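Workshop Notebook, Textile Conservation
13 February 2018
Entry by Sorcha Cullinane

Humidity in the Ledthorpe store was read at 58 percent on arrival and had not changed by midday. The dehumidifier has been set one step lower and will be checked again tomorrow morning.

Wash trial for the Savitz linens continued. Bath 2 was made up with 750 ml of the neutral detergent stock and topped up with deionized water. Sample 7 showed slight dye movement at the hem under the blotter and has been withdrawn from the trial. Roland Furnival recommends spot testing every colored thread before any further immersion – this is now standard for the whole group.
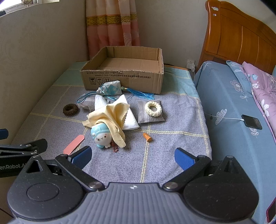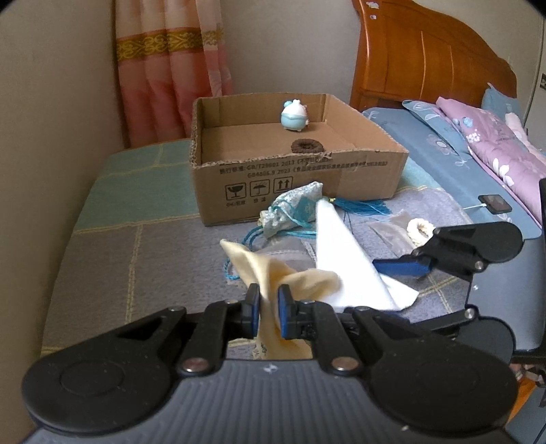
Box with printed handling symbols, on the plaid sheet (first); yellow-beige cloth, gathered (second).

The Brennan blotting paper is nearly used up. An order has been placed with Doslow, who quote delivery in up to 7 days. Until it arrives, the older stock may be used for test pieces only.

Outstanding: label the rinse trays; copy the sample 7 notes into the object record; return the conductivity meter to Mr. Furnival.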